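Inventory at Plomonville

The undersigned, Carter Charbonneau, was appointed in December to record the contents of the Games Room at Narnness House, prior to its transfer to the Kaplan bequest. The register ran to 1193 entries. The final entry concerned a chess set, a wooden board, and a pink double bowl in which the late Rosaire Lavoie's cat had formerly been fed.

Under the terms of the will, the set was valued at 500 dollars, and the bowl was not valued at all. The pieces were to be examined singly on the dark brown table, and any damage noted in the margin. 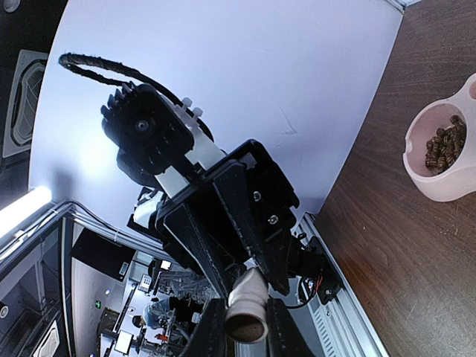 The examination occupied the whole of one evening. A pawn was found to be missing from the list, although present in the room, and entry 1193 was amended and initialled. Mr. Lavoie's correspondence showed that he had played the same opponent by mail for 21 years, and that 4 games remained unfinished at his death. The opponent signed only as M.H.

It was the duty of this office to write to M.H. A letter was sent, enquiring whether the set and the bowl should remain together, as the will was silent on the point.

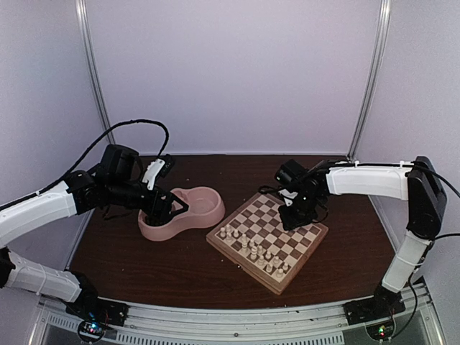

They were never apart, wrote Mieke Hermans by return post, and she asked that the bowl be entered in the register directly after the board. He kept the captured pieces in it once the cat was gone. She added that it was her move, and enclosed it.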